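4.3 Setting Out and Clearing Cups at the Beverage Table

This section applies to all Plorport tumblers issued to the Hovside dining rooms and to the speckled stone-pattern tables on which they are used. Staff who work only in the Kesville annex should follow Section 4.5 instead, as the annex uses glassware.

Before you begin

Wash your hands and put on a clean apron. Confirm that the table has been released by the morning supervisor. A table that still carries a yellow tag has not been released and must not be set.

Setting out

1. Wipe the tabletop with a damp cloth, working from the far edge toward yourself. Turn the cloth once and wipe again.

2. Dry the surface with a second cloth. Do not use paper towels, which shed lint.

3. Look across the surface from a low angle. The pattern of the tabletop contains many small white and dark specks, and crumbs are easily mistaken for part of it. Pass a dry hand lightly over any area that is in doubt.

4. Take the cups from the rack one at a time, holding each by the lower half of the body. Keep fingers away from the rim and out of the interior.

5. Check the inside of each cup. Return any cup that shows residue, standing water or a dark ring to the washing area.

6. Check the rim for chips and rough spots. Cups that fail this check are placed in the discard bin and entered on Form 304.

7. Stand the cup upright, open end up, well in from the edge of the table. Press down gently on the rim with the back of a clean spoon. A sound cup does not rock.

Note: Plorport tumblers have a matte finish and may look slightly chalky when new. This is normal. Do not scrub the outside with an abrasive pad – the finish will become patchy and cannot be restored.

Caution: The tumblers are intended for cold drinks only. Do not fill them from the coffee urn or the hot water tap.

Filling

8. Fill from a pitcher, never directly from a carton. Stop two finger widths below the rim.

9. If a drink is spilled, remove the cup, dry both the base and the table, and begin again at Step 4 with a fresh cup.
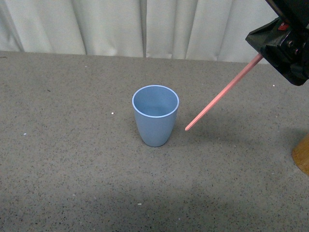 Clearing

10. Empty any remaining liquid into the drain pail before stacking. Cups taper toward the base and will nest readily, but a stack of wet cups may lock together. If this occurs, run warm water over the outside of the lower cup and twist. Do not pry the cups apart with a knife.

11. Carry stacks with one hand beneath the lowest cup. Stacks must not be carried through the Tolentino corridor while meals are being served.

12. Repeat Steps 1 through 3 before leaving the table.

Storage

Clean cups are stored upside down on the open racks in Room 473. Each rack holds 800 cups when full. Racks are to be covered overnight and the covers laundered every December.

Questions concerning this section should be directed to Lemlem Sisay, Dining Services. Requests for replacement cups are approved by Iñaki Aranda and must be accompanied by the completed form.

Section revised May 29, 1999. Replaces all earlier versions of 4.3.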